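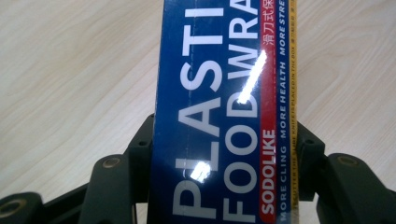
Kitchen drawer, reviewed without mercy

I have been promised a tidy kitchen drawer by more products than I can list, so when Ailbhe Lynch suggested a gallery of what people keep in theirs, I said yes mainly to find out how many of the promises had been kept. The kitchen is my own, in Farnthorpe. I am not a tidy person and I don't trust anyone who says a drawer stays sorted past the weekend.

Plastic food wrap, SODOLIKE
The blue box says MORE CLING and MORE HEALTH in italic capitals. More than what? I can believe in cling. I would like somebody to explain the health. It goes on to mention a slide knife, and I've been let down by cutters on cling film boxes my whole adult life, so I'll keep the scissors within reach for now. The lettering runs lengthways, so with the box on its end you read it with your head on one side. It is very blue, at least, and I should be able to find it under the tea towels.

What the drawer is up against
Our drawer is 33 cm wide on the inside. Most of the organisers I looked at want more than that, and the Nulline one, which does fit, leaves a gap down one side that fills up with bread ties. Naveen Dubey swears by his. I have seen his drawer and I remain unconvinced.

Where the wrap lives
Flat, at the back, for now. Gráinne Ó Súilleabháin stores hers upright in a cupboard next to the foil and says she never loses the end of the roll. I lose it every time, wherever the box is. If there is a trick, it isn't printed anywhere I can make out without my glasses.

Verdict so far
I've taken 2 trays out and put one back. The wrap can stay. The avocado slicer is going to Ita Mac Mathúna, who asked for it, and I've told her what I think of it. I'll look at the whole lot again in May and see what has crept back in.

1,692 views
33 comments
2 shares

Related galleries
Under the sink, and other regrets
Do you need a third colander?
Chak-lun Hsieh's spice shelf
Matching tubs from Ifans: where do the lids go?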